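**Giltura 2 is out, and it plans with a full gripper**

Sakbridge, 5/13/18

The second release of Giltura, the motion planning package built by the small software group at Skiltwood, went up for download this weekend, and the people who have been testing it since January are very happy indeed. The big news is that the planner now treats whatever the arm is carrying as part of the arm. Pick up a bowl, and the bowl gets its own collision shape, its own clearance, and its own say in how the wrist may turn on the way to the bin.

If you used the first version you'll remember the old behavior. Giltura 1 was quick and pleasant to work with right up to the moment the fingers closed. After that it planned for the bare gripper and hoped for the best, so a wide dish could be dragged straight through the rim of a bin while the log cheerfully reported a clear path. Plenty of users had written their own patches for it (Janaína Prado, who leads the planning work, says she has been sent more of these than she can read, and borrowed ideas from several).

"The request we got over and over was for carried objects," Prado said on Friday, while the last test batch was still running. "We kept saying next month. It's lovely to be able to say download it."

The new code lives in a module called Godoy. When a grasp is confirmed, Godoy takes the object's mesh, wraps it in a set of simple convex shapes and attaches the lot to the wrist. From then on every candidate path is checked against the larger body. When the grasp is released the shapes go back to the world model, at whatever pose the simulator or the tracking system reports.

Tilt is handled too, and this is the part that has the testers most excited! Each object can carry a limit on how far it may lean, and the limit can change along the route. A bowl can be allowed to lean a fair bit while it is being lifted by the rim, then be held closer to level during the carry, then be freed up again over the drop point. In the first version you had a single limit for the whole move, and most people ended up switching it off. 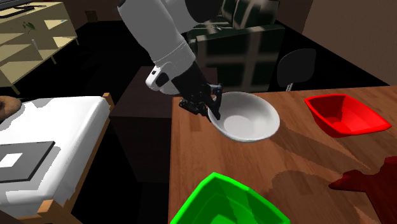 Ciarán Geraghty wrote the household test set that ships with the release, and it is a real treat. It has 1533 tasks, all set in furnished rooms, with bowls, bins and other everyday things to be moved from one place to another. Earlier test sets from the group used a bare floor and gray blocks. Geraghty wanted rooms with chairs and beds and shelves in them, partly so the perception side would have something to chew on and partly so that a planner couldn't get away with swinging wide through empty air.

Of those tasks, 841 involve grasping something by its edge. Edge grasps are awkward for a planner, as most of the object hangs out to one side of the fingers and the safe way to turn depends on which side that is. On the full set, Giltura 2 finds a valid path for 70 more tasks than the best of the development builds did in January. Prado is quick to point out that a valid path is only that, and that slips and bad grasps are scored separately.

There are changes on the perception side as well. Jucélia Barros has rewritten the step that turns a segmented camera view into a collision model, and it now keeps the hollow of an open container. The old step filled everything in, so a bin looked like a solid block to the planner and the only place to put something was on top of it. With the hollow kept, the planner can lower an object past the rim, and you can set how far down it goes before letting go.

"I have been waiting to delete that old function for so long," Barros said. She did it live on a call with the rest of the group, who applauded.

Speed is a bit of a mixed story. Planning with an empty gripper takes the same time as before. Planning with a load is slower, and with a finely detailed mesh it can be a lot slower, so the notes suggest starting with the coarse wrap and moving up only if paths are being refused that look fine to the eye. A faster distance check is in the works. Trevor McIntyre has a branch of it that already runs, though it doesn't yet handle two arms sharing a table.

Upgrading should be painless for most people. Scene files from Giltura 1 load without changes, and carried-object planning is on by default. Anyone with a home-made patch for it should take that out first, or the object will be attached twice and the planner will report a collision the instant the gripper closes. The scripting calls for grasp and release have new names. The old ones still work and print a warning.

Folke Dahlgren has put together a set of worked exercises to go with the release, beginning with one bowl and one bin and building up to clearing a whole table. He is also collecting failures. If you have a scene where the planner refuses something it ought to manage, send him the scene file, the random seed and the log, and please leave the log uncut. The first batch of fixes is already being put together from what the testers sent in, and the next tasks to join the set will be ones with drawers.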